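Lomivgate Support Desk
Ticket 133: Grasp planner proposes targets inside printed artwork
Product: Faka perception and planning stack
Component: Segmentation, grasp candidate generation
Severity: 3
Status: Resolved, pending release
Opened: September 7, 2019
Reported by: Győző Barta, Szalai integration group

Summary

When the tabletop simulation contains a flat panel with a photographic print on its face, the perception node divides the print into several separate objects. The planner then generates grasp candidates for regions of the print and sends the arm toward the surface of the panel. The run ends with a contact fault.

Steps to reproduce

1. Load the Cultow tabletop world with the default lighting profile.
2. Place the framed canyon print on the table at any angle that is not square to the table edge.
3. Start the perception node with the standard configuration file.
4. Request a grasp plan with the target set to "nearest object."

Expected result

The panel is reported as a single object. The planner finds that it is wider than the gripper opening and returns NO_FEASIBLE_GRASP.

Observed result

The perception node reports 4 objects. The planner selects one of them, and the arm moves to a pre-grasp pose with the fingers open. The wrist camera view at that pose is attached. The printed patch of vegetation inside the sandstone arch was labeled as object 2, and the pale strip beside it as object 3. Neither has any height above the face of the panel. 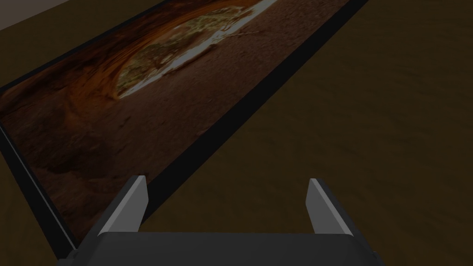 Initial response from the support desk

The fault was reproduced on the first attempt with the supplied world file. The same world was then run with the print texture replaced by plain gray. In that configuration the node reported one object and the planner returned the expected code. The collision model of the panel was inspected and found to be correct.

We asked the reporter to supply the planner log and to confirm whether depth input was enabled. Mr. Barta confirmed that it was enabled and that the depth topic was publishing normally.

Analysis

The segmentation step combines a color boundary score with a depth boundary score. In the standard configuration file, the depth weight was set to zero during a test in January and was not restored. Strong color edges were therefore sufficient to create an object boundary. The canyon print has many such edges, while the wood grain of the tabletop is too faint to cross the threshold — this explains why the empty table had passed the regression suite.

A second defect was found in the planner. The width check was applied to each segment and was not applied to the parent surface. A narrow region of a wide panel could pass the check.

Workaround

Until the release is installed, set depth_boundary_weight to its documented default and restart the perception node. Users who cannot edit the configuration file may exclude the panel by name in the planner request.

Resolution

The default weight has been restored. The planner now merges coplanar segments that share a collision body before it checks the width. The reporter's world was run 11 times with the corrected build, with the panel placed at a different angle each time. Every run returned NO_FEASIBLE_GRASP, and the arm remained at its home pose.

The canyon print has been added to the regression suite. A request for a clearer warning when the depth weight is zero has been recorded as a separate ticket and assigned to the tooling group.

Reporter confirmation: received. This ticket will be closed when the corrected build is published.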